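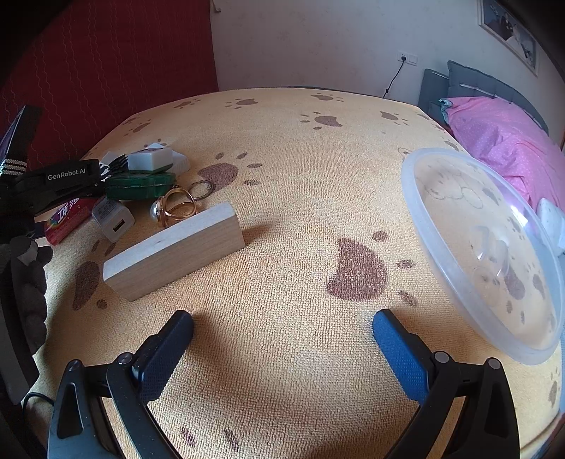

Issue 81

Home | Reviews | Rooms | Letters | Subscribe

Paw print carpet, yellow, from Likness
Reviewed by Xinyi Guo, December 2007

Bought for the bedroom in November, so it's had a few weeks of proper use. Short version – I like it, buy it if you can stand the colour.

It is very yellow. Brown paw prints all over, big ones and little ones, and the edge goes in and out in curves so it won't sit flush against anything. Took me a while to stop trying to line it up with the bed. Don't bother. Just put it down at an angle and walk away.

Mostly I wanted something to sit on while I sort out the bits that pile up. Key ring, charger, comb, odd blocks, the clear bowl lid with the bear on it that never goes back to the kitchen. All of it gets tipped out on the carpet and gone through. Good for that. Pale wood and white plastic show up well, so does anything silver. Gold is harder, and a small bead is a nightmare once it gets near the pile, go slowly with the hoover.
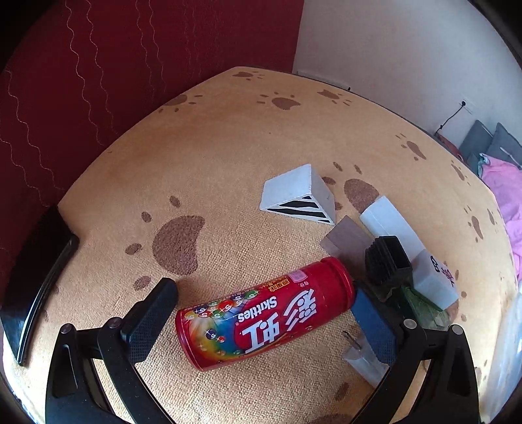 Sweets are the other test in this house. A tub of Skittles lies on its side quite happily and hasn't rolled off on me yet, wich is more than I can say for the floorboards. One red one got trodden in. Cold water, bit of soap, came out on the second go.

Grumbles. The corners (if you can call them corners) curled for 2 weeks. Smelt of the shop for longer. Likness say no underlay needed but mine slid about till I put a mat under it. And it does fight with polka dots, so think about your bedding first.

Arif Seneviratne has the plain one from Ralteo and says it's thicker. Probably is. Cost him more then 50 quid though and there's no paws.

Would buy again. Maybe in a darker colour.

12 comments | Share this review

We use cookies to remember your settings. OK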